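Stondness Arm

The Stondness Arm is a tabletop robot arm built at a shared workshop in Vullthorpe. It picks up small parts and sets them down in marked areas of a work surface. The arm is a one-off build and has never been sold, although its drawings and control program have been copied by other hobby builders.

Background

The project began in August as a way to sort screws, spacers and other hardware returned to the workshop's parts shelves. An earlier attempt used a sliding gantry over a tray. It was dropped after its belt kept slipping, and the motors were kept for the arm.

The name comes from Stondness, the street where the first workshop stood. Members had moved to the present building before the arm was finished, but the name was already on the drawings.

Construction

The arm has a cast base, two main links and a wrist that turns on its own axis. The base came from a scrapped drill stand. The links are cut from aluminum box section and joined with sealed bearings. Stepper motors drive the base and shoulder through belts, and smaller servos move the elbow, wrist and gripper.

The gripper is a two-finger type with rubber pads. Its jaws open to 50 millimeters. A small camera is fixed beside the gripper and looks down past the fingers - this position was chosen after a camera on a fixed post was found to lose sight of parts behind the arm.

Power comes from a single supply under the bench. The motor drivers are mounted on a board known as the MacBrayne board, after the earlier project for which it was laid out.

Control

The arm runs on Zokport, a control program written by workshop members. Zokport keeps a list of stored positions and moves the arm between them at a set speed. It can also correct a position from the wrist camera by looking for lines on the work surface. The first long test ran for 3,000 moves and ended when a shoulder belt lost its tension.

Work surface

The work surface is divided with blue tape. The point where two strips cross serves as the origin, and part positions are measured from it. The sections do not need to be equal in size, as Zokport stores the borders of each one separately.

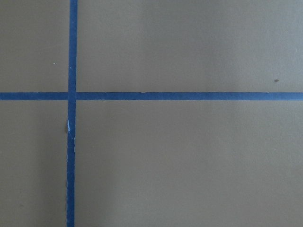
Tape crossing on the work surface, with fraying along the lower part of one strip.

Frayed or lifted tape can shift the line that the program detects. The usual repair is to replace the full strip, then run the origin routine again. Loose grit is brushed off before a run - small particles near a line may be read as part of its edge.

Later changes

Version 2 of the drawings replaced the open shoulder belt with a covered one and added a cable guide along the upper link. A vacuum cup was tried in place of the gripper, but it did not hold threaded parts well and was removed.

See also

Gantry robot
Pick-and-place machine
Stepper motor

Last updated: 10/9/20

Contact | Copyright | Back to top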